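Drillari to Change Hair Care Bottles and Expand Refill Sales

HENDALE, October 14, 2024 — Drillari, the maker of plant-based shampoos and conditioners, will move its full hair care line into refillable bottles and add refill stations at its partner stores, the company announced. The change covers the oat shampoo, the flaxseed conditioner and the unscented scalp rinse. Formulas remain the same.

The new bottles have a wider neck and a pump that unscrews for cleaning. Customers who own the older bottles may continue to use them at any refill station, provided they are clean and fully dry.
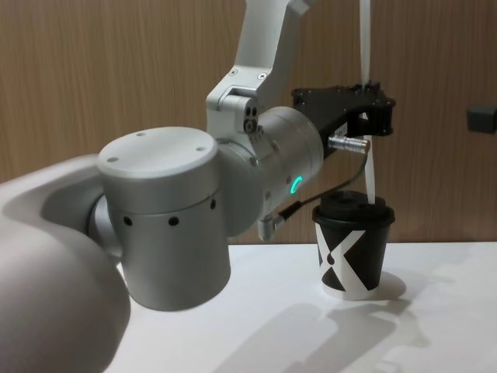 A trial of the refill program closed in September at two stores in Hendale. Over 2000 refills were recorded, with conditioner the most requested product. Staff logged 100 written comments from shoppers, many of them about the slow flow of the thicker conditioner. The stations have been fitted with a larger nozzle as a result.

"Customers told us they wanted to keep a bottle they liked and pay only for what goes in it," said Katalin Farkas, director of retail at Drillari. "The trial gave us a clear list of things to fix before a wider opening."

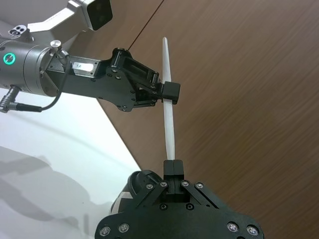

Fragrance for the line will continue to be supplied by Fodor. The rosemary scent, which was withdrawn last year, will return in the shampoo only. Customers with sensitive skin are advised to read the ingredient list on the station label before filling, as scented and unscented products are dispensed side by side.

Refills will be sold by weight. Single-use travel sizes will be sold until present stock runs out and will not be replaced — a decision that also applies to the gift sets.

Stores that wish to host a station may apply through their regional sales office. Applications are reviewed by Folke Boström, manager of store partnerships.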